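Call for participants: review group for good practice in two-arm robot work

By Griet Aerts, Lolow
Posted in June

Lolow is looking for people who want to help us write clear rules for small robot arms that share one table. We are a small office in Zaturberg and we work together with the workshop of Willems. The result will be a free guide with the name Prelau. A first draft exists already, and now we need people from outside to test it against real work and to tell us where it is wrong.

Most safety texts for robots are written for large machines behind a fence. Small arms on a table are a different case. The person sits near to them, touches the objects between two tasks, and often changes the fingers of the gripper without calling a technician. The existing standards do apply, but many teams find them hard to translate into daily habits. Our guide wants to fill this space with short rules that a new colleague can read on the first morning.

Who can take part

You work, or have worked, with robot arms at least one year. It is not important if this was in a company, a school or a laboratory. We also welcome people who write work instructions or do risk assessment, even if they never programmed a robot. You should read English without trouble. Perfect writing is not needed, we have an editor, Brenda Toledo, who will correct all texts (mine too).

We have 7 places in the group. At least two of them are kept for people who operate the arms every day.

What we ask from you

Reading the draft before the first meeting. It has 5 chapters: preparing the table, starting and stopping, handover between two arms, changing of fingers and tools, and keeping a log.

Coming to one working day in Zaturberg, on a Tuesday, from 9:30 to 16:30. You will follow the draft rules at a work place with two arms and write down every point where the rule does not fit the task.

Joining four online meetings of ninety minutes in the weeks after.

Sending written comments on the second version. Each comment must name the rule, the problem, and if possible a better sentence.

What you receive

Each participant receives a fee of 700 euros, paid after the second version is commented. Travel by train is paid separately, from a travel budget of 3,000 euros for the whole group. If you come from far away, please tell us the price of the ticket before you buy it. Lunch is included on the working day. Your name will stand in the guide, unless you prefer that it does not.

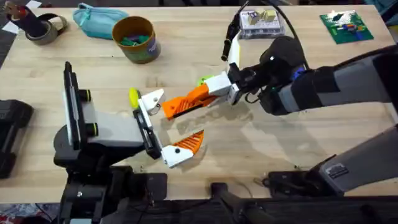

Must both arms be stopped before a person reaches onto the table?

The draft says that both arms must be in a protective stop, also when only one of them is near to the hand. The group may propose exceptions, but every exception needs its own risk assessment in writing.

How to apply

Please write one page at most. Tell us which type of work you do with robots and describe one rule at your work place that you find good, or one that people do not follow. A full CV is not required. Put "Prelau review group" in the subject line and send it to Maya Matar at the Lolow office before the end of June.

Maarten De Haan and Gopinath Krishnan will read all applications. They try to make a group with different experience, so a refusal says nothing about your quality. Everybody receives an answer, and the persons who are not chosen can still comment when the second version is open to the public.

3 comments | 5 shares

Contact: Lolow, Zaturberg | © Lolow | Back to top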